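Août 2026, le soir, fenêtres ouvertes

Le tricot à chevrons, et tout le reste

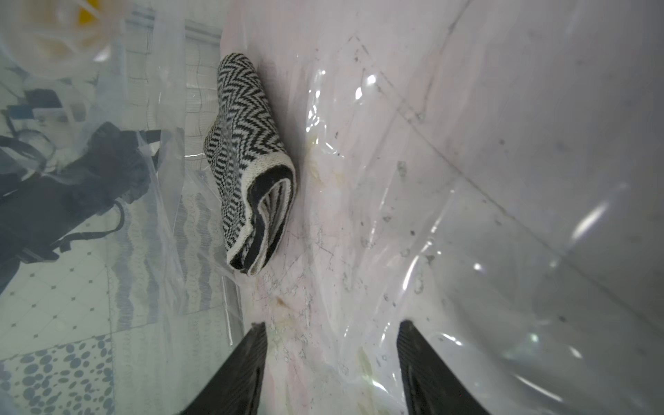 Le noir et blanc, plié, sous son plastique tout froissé.

J'ai encore passé l'après-midi à mettre de l'ordre dans les lainages, et comme toujours j'en ai fait trois fois moins que prévu parce que je m'arrête à chaque pièce. C'est le défaut de ce genre de travail, on croit ranger et on se retrouve assise, une manche sur les genoux, à penser à des gens.

Le tricot à chevrons m'a retenue plus longtemps que les autres. Je l'avais oublié, celui-là, et pourtant quel travail ! Les zigzags sont si serrés qu'au bout d'un moment les yeux se mettent à danser, et puis il y a ce bord crème, tout doux, qui suit le pli, et la bande noire qui se cache à l'intérieur. J'ai toujours aimé les ouvrages qui gardent quelque chose pour le dedans. Je l'ai commencé au mois de mai, il y a des années, dans la petite maison de Vumthorpe où il faisait un froid de loup même au printemps, avec de la laine Stesero que Comfort Asante m'avait cédée parce qu'elle s'était trompée de bain. J'avais monté 200 mailles, puis tout défait, puis remonté 200 mailles le lendemain en me traitant de tous les noms.

Comfort a téléphoné vers quatre heures, justement. Elle voulait savoir si je gardais le grand sac à la cave ou si je le donnais, et nous avons parlé de tout autre chose pendant une bonne heure : de son genou, de ses tomates qui éclatent, du modèle Hashmi qu'elle veut recommencer en bleu (je lui ai dit que le bleu lui irait mieux que le vert, elle a fait semblant de ne pas entendre). Elle tricote plus vite que moi, elle l'a toujours fait, et elle compte à voix haute en swahili quand elle s'énerve, ce qui me fait rire même au téléphone.

Pour en revenir au plastique, il faudra le changer. Il est marqué de taches un peu jaunes et semé de petites saletés noires, et je ne veux pas enfermer de la laine avec ça pour tout l'hiver. J'ai lu qu'il valait mieux du coton, une vieille taie d'oreiller bien lavée par exemple, et des taies j'en ai à ne savoir qu'en faire. Demain, donc, je secoue tout sur le balcon, je passe un chiffon sur la surface et je recommence proprement — sans m'asseoir, si j'y arrive.

Je me suis demandé aussi à qui il irait, ce tricot. La petite de Comfort part étudier à la rentrée, dans une chambre qui donne au nord, et du noir et blanc, cela va avec tout. Mais je ne suis pas certaine d'être prête à m'en séparer, maintenant que je l'ai retrouvé. Je vais le laisser plié encore quelques jours et voir si l'idée me fait toujours plaisir.

Soupe froide pour dîner, un peu trop d'ail. Penser à racheter de la lavande et à rappeler Comfort pour le sac, puisque nous avons raccroché sans rien décider.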